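Orico County Courthouse – Jury Room Safety Check
Inspected by: Maiara Honorato
Date: 25 June 2025
Room: Jury Assembly, capacity 48

Exit doors open freely – OK
Both doors tested from inside. The east door drags on the carpet but latches.

Fire extinguisher tag current – OK
Last signed in May by Silvana Lopes.

Emergency lighting – NEEDS WORK
Unit over the restroom hall did not come on. Work order 549 opened.

Seating – OK
Two chairs with loose backs pulled and tagged.
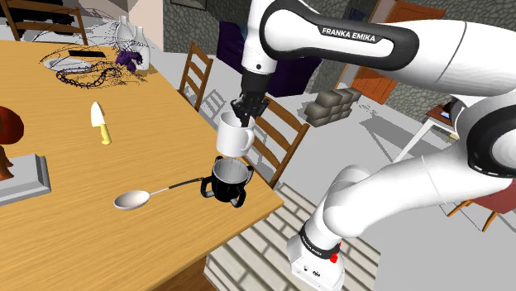
Deliberation room 2, refreshment area – COMMENT
The outlet by the coffee maker has no ground fault protection and should be replaced before the next trial is seated. The cord now runs behind the radiator; move it. Jurors have also been leaving cups out overnight. A mug held right at the table edge, like the white one over the black two-handled cup, is one slip from a broken rim on the floor, so keep drinks toward the middle.

Juror call button – OK
Rings at the bailiff's desk. Jailson Miranda confirmed by radio.

Window locks – NOT CHECKED
Room in use until late afternoon. Recheck with the lighting repair.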